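Ticket 205 – Zullside sync keeps dropping my recipe notes
Status: Waiting on customer
Opened: May 3, 2025

Hi there, and thanks so much for getting back to me so quickly! I did what you suggested and signed out of Zullside on both the laptop and the tablet, waited 20 minutes (I made tea), and signed back in. The notes came back, which made me very happy, but then 3 of them vanished again after supper – all from the Trornau folder, the one I share with my sister.

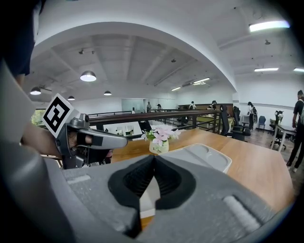 I also looked under Settings like you asked, and it says version 2 on the tablet but doesn't show any version on the laptop. Is that normal?

Reply from Flerkasia Support:
Thank you for checking all that, and I'm so sorry about the notes! Please open the Trornau folder on the laptop, choose Repair, and leave the lid open until the bar fills up. Nothing gets deleted while it runs – I promise. Then let us know what you see.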